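Ulla Honkanen
2022-07-28

1/ A thread on plastic bowls, for anyone who is putting together dishes for a shared cabin or a camp kitchen. I've been sorting ours for Timville and people keep asking me what we use and why it's all so bright.

2/ Background: we have a cabin kitchen with open shelves, a single sink and not much counter. Families come for a week at a time through August. For years everyone ate from a mix of whatever had been left behind. Chipped stoneware, a few glass bowls, one enamel plate.

3/ The glass was the problem. We lost a bowl on the porch steps last summer and spent the afternoon on our knees with a flashlight. After that Venla Suominen and I agreed on plastic for anything that goes outside.

4/ We've been putting it out on a green cloth to see what goes with what. A dark cloth is good for this. You can see the rims, and you can see which pieces are close in size and which ones only look that way in a stack.

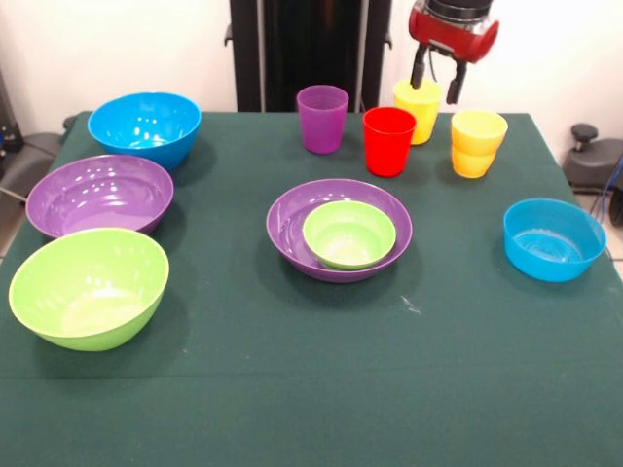
Small green bowl sitting in one of the purple ones, cups at the back.

5/ Nesting is the first thing I check. A stack that wobbles gets knocked off the shelf by the first kid who wants cereal. The small lime one sits in the wide purple one with its rim a little higher, so you can get hold of it and lift it out.

6/ It does not sit dead center. I don't mind that. If you want a perfect stack you need to buy a graded set, and the graded sets I looked at had one huge bowl, one useful bowl and a lot of little ones for dips.

7/ Wide and shallow is for salad, chips, anything people reach into. Deep and rounded is for soup or for mixing. The big blue one is our pancake batter bowl. The purple ones are for the table.

8/ The big lime green one is for potatoes. Peel into it, rinse, carry it to the stove. Uto wanted it for popcorn and has been told he can have it after dinner.

9/ Someone asked about color coding. We tried assigning a color to each family and it lasted two days. What works better is a color for a job. Purple goes on the table, green is prep. Blue is whatever's left over. Tape a note inside the cabinet door.

10/ Cups are different. With cups, every person picks a color on the first evening and keeps it. It cuts the dishwashing way down. Red, purple, yellow, and one that goes from yellow to orange as you look down the side.
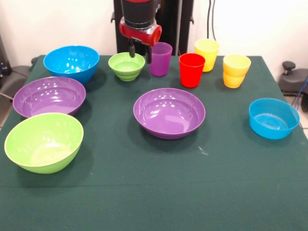 Bowls spread out a bit more. Both wide purple ones are on the cloth by themselves here.

11/ On the two yellowish cups. Yes, people will mix them up. The one that turns orange has a faint ridge around the middle, so you can tell them apart by feel too. Zina claims the orange one every year and would like that known.

12/ Straight sides or rounded? The smaller blue bowl has fairly straight sides and rings in the bottom. I like it for berries and for feeding little kids, who can chase a pea up against the side. The rings do hold on to oatmeal. Soak it right away.

13/ The small green bowl has stepped, ribbed sides. Good grip with wet hands. Same warning about oatmeal.

14/ Cost. I bought part of this secondhand and part at Tikkanen, and the whole kitchen shelf including the serving spoons came to 71 dollars. You can do it for less if you don't care about color. You can also spend a lot more and get bowls that do the same thing.

15/ What I don't use plastic for: anything straight off the stove, tomato sauce that's going to sit overnight, and raw chicken. We keep a steel bowl for those. Turmeric is also a bad idea unless you want everything yellow.

16/ Cleaning. Warm water, dish soap, soft sponge. The green scrubby side takes the shine off in one season and then grease sticks to it. For smells, baking soda and water, leave it for an hour.

17/ Drying is where most cabins go wrong. If you stack bowls damp, they lock together and smell by the next week. We stand them on edge in the rack and put them away in the morning. Last family out leaves everything unstacked.

18/ If two are stuck, put cold water in the top one and set the bottom one in warm water. Wait a minute and twist. Don't use a knife. Venla used a knife and now we have one bowl fewer.

19/ Still looking for lids. If anybody has found a lid that fits a wide flared rim and doesn't pop off in the fridge, please tell me which one. For now we're using plates on top.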